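Rista Small Red Drum with Ribbon Strap

The Rista small drum is supplied by Vestcombe to schools, dance groups and community theaters. It has a red body, a pale cream drumhead and a row of small gold studs along the edge of the head. A long red ribbon strap is attached and may be worn across the shoulder or looped over the wrist.

The drum may be ordered alone or with the Barros display cloth – a cream fabric printed in black with Chinese calligraphy and dark square seal marks.
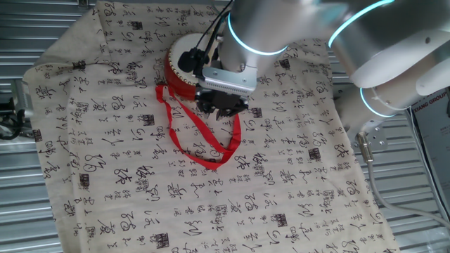

Customers ordering the drum and cloth together receive both items in one carton. The cloth is shipped folded and may be pressed on the reverse side with a cool iron. The ribbon should be wound loosely around the body before storage. Drums should be kept away from radiators and direct sunlight.

Orders of 17 drums or more qualify for the group rate. Replacement ribbons are sold in packs of 2. Requests for delivery in October should be sent in writing to Idalina Quintela, Educational Supply, at the Garville office.

Item 39 in the current price list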